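Stonder sets out budget for bag-handling cells at returns site

2023-09-29

Stonder has approved the first stage of an equipment plan for its returns site, covering the purchase of two robot cells and the rental of a further two. The cells will open, empty and refold plastic bags on the sorting line, a task now done wholly by hand. Orders for the purchased cells will be placed with Dutar before the end of the year. The rented units will come from Stilarus on a contract of 11 months, with no duty to buy when it ends.

The plan was drawn up by Dario Marchetti, who runs equipment planning at the site. It replaces a draft from April, which called for all the cells to be bought at once. That draft was turned down on cost. The finance team asked for a split between bought and rented units so that part of the spending could be stopped if the machines did not reach the agreed rate.

Under the new plan the budget has separate lines for the arms, the grippers, guarding, floor work, software licences and spare parts. In the April draft the grippers and spare parts sat under a single heading for tooling, and the allowance was too small. Finger pads that handle thin film wear quickly, and the supplier's price list treats them as consumables. They will now be paid for from the running budget and ordered each quarter.

Floor work is the least certain line. The sorting hall was laid out for manual benches, and the power supply runs along one wall only. Moving it would need a shutdown, which the site would prefer to hold over until the quiet weeks after the new year. Marchetti has asked for two quotations, one with the supply moved and one with overhead cable trays – the second is expected to be cheaper but would limit the height of the guarding.

Training data has its own line for the first time. Bags are harder for the machines than boxes or trays: film folds over itself, clings to what is inside and changes shape each time it is touched. The software supplier, Russo, has quoted for a period of recorded hand work using hand-held grippers fitted with cameras, carried out at the benches by the staff who already do the job. The cost is mostly wages. Russo will supply the grippers on loan and charge a fixed fee for preparing the recordings.

Brunello Bortolotti, who leads the sorting team, asked for the recording hours to be counted as normal shifts and not added to the end of the day. This was agreed. He also asked that clear, white and tinted bags should all be covered, with items left inside some of them. A gripper that works on an empty bag may close on the contents of a full one, and the acceptance test will include both.

The acceptance test is set out in an annex to the order. Each purchased cell must run for nine shifts in a row without a stoppage that needs an engineer. Short stops cleared by the operator are allowed but must be logged. The final part of the purchase price will be held back until the test is passed, and Dutar has accepted this in writing. The rented cells will be tested in the same way, although the result will affect only whether the contract is renewed.
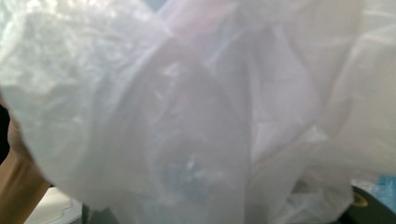 Why rent any cells if the site means to own them in the end?

Renting keeps part of the cost out of the capital budget and lets the site hand the units back if they are too slow. The monthly charge is higher than the yearly cost of ownership spread over the same period, and the plan accepts this as the price of being able to stop.

Maintenance for the purchased cells is included in the price for the first year. After that the site must choose between a service contract and training its own fitters. Marchetti's paper favours the fitters, with a small service contract kept for the controllers, but no money has been set aside for either option. A costed proposal is due with the next budget round.

Delivery dates depend on the floor work. If the overhead trays are chosen, the rented cells can be installed first, at the end of the line nearest the existing supply. The purchased cells would follow once the guarding has been inspected. Manual benches will stay in place throughout the installation, and no change to the number of sorting staff is included in this stage of the plan.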